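Sorting building bricks by colour in a divided tray

Posted by Ffion Maddocks, 03/02/2021

A mixed box of bricks is slow to build from. Sorting by colour first takes an evening and saves a good deal of digging later. I did our big box this way in October, some 400 pieces, and the method works as well for a small handful.

You need a white tray or bin with sides high enough to stop bricks bouncing out, a smaller black bin for a second colour, and a clear table. 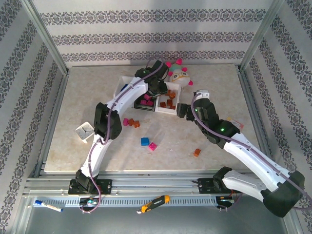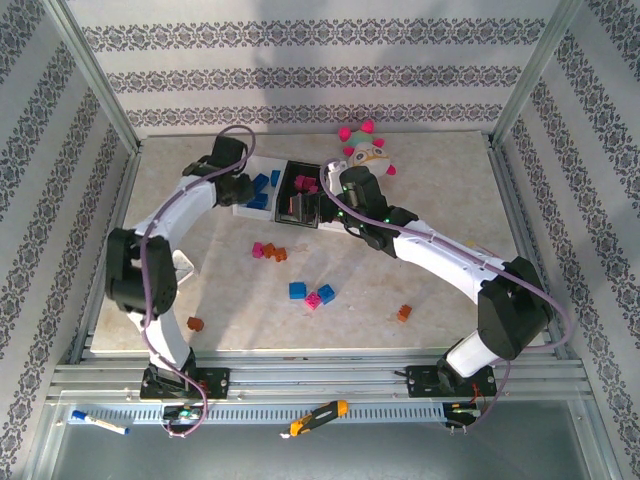
Blue bricks in the white bin, with the black one beside it:

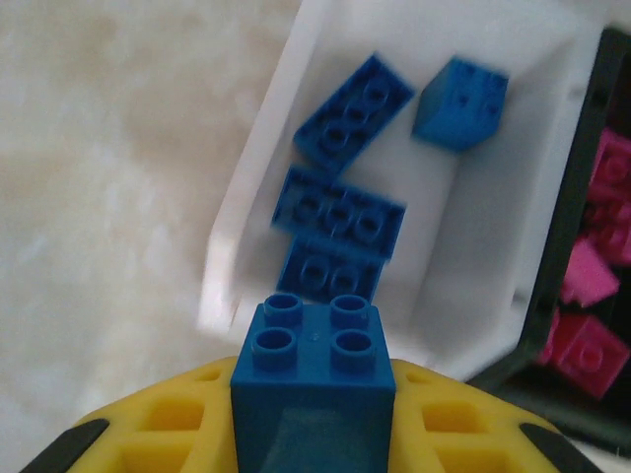

Kristóf Hegyi wrote to say that he sorts by size before colour, as his children look for a long brick first and take whatever shade comes up. That is a fair point if you mostly build walls. For models with a plan to follow, colour first is quicker.

1. Tip out a small amount at a time. A heap hides the little pieces.

2. Choose the colour you have most of and give it the largest compartment.

3. Pull out all of that colour before starting on the next.

4. Pull apart any bricks that are stuck together. Twist gently and don't use your teeth.

5. Turn a few bricks upside down and look into the hollow side. Fluff and crumbs collect between the tubes. Wash dirty ones in lukewarm water with a drop of washing-up liquid and leave them on a towel overnight.

6. Put odd parts such as wheels and hinges in a jam jar.

If a compartment fills up, move that colour to a lidded box and write the colour on the end. I use the shallow Flatwood boxes, and 168 standard bricks go into one with the lid shut.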